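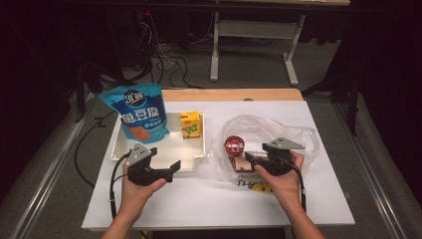
Fig. 1. Fish tofu snack in a blue pouch, on a white tray.

Handout 3: Returning to exercise after birth
Instructor: Soo-ah Nam

Read this before the practical. Bring your completed intake form from Handout 2.

1. Before the first session
The client needs clearance from a doctor or midwife. Ask for it in writing and keep a copy. Ask about the type of delivery, bleeding, pain, leaking and sleep. A client who had a cesarean usually starts later, and scar comfort decides which positions you can use.

2. Abdominal check
Client on her back, knees bent, feet flat. She lifts her head slightly while you feel along the midline above and below the navel. Record the width in fingers and how firm the tissue feels. Watch for doming — if you see it, the exercise is too hard for now. Aba Akpalu will demonstrate on the mats.

3. First block
Breathing with pelvic floor contraction, heel slides, bridges, wall push-ups. Sessions last up to 20 minutes, including the warm-up. Walking on the other days, at a pace where she can talk.

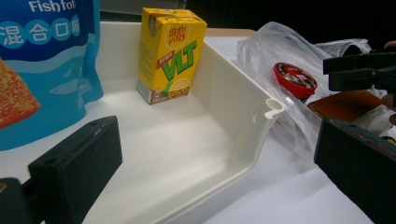 Progress one thing at a time: range first, then repetitions, then load. If bleeding gets heavier or there is a dragging feeling in the pelvis, stop the session and refer her back to her doctor. Write down what she was doing when it started.

4. Food and fluids
Trainers on this course do not write meal plans. You may talk about regular meals and drinking enough, especially with clients who are breastfeeding. Questions about weight loss diets go to a dietitian. Do not set a target weight or a date for fitting into old clothes, even when the client asks for one.

5. Case for discussion
Client is 27, second baby, vaginal delivery, cleared to exercise. She ran regularly before the pregnancy and wants to enter a race in June. She leaks a little when she coughs. What do you ask next? Which exercises come before any running, and who else should see her?

Work in pairs. Written answers, one page, to Lourenço Amaral by 9 Apr 2022.

Reading: course pack, pages 20 to 44. Skip the section on group classes, we cover it with Handout 5.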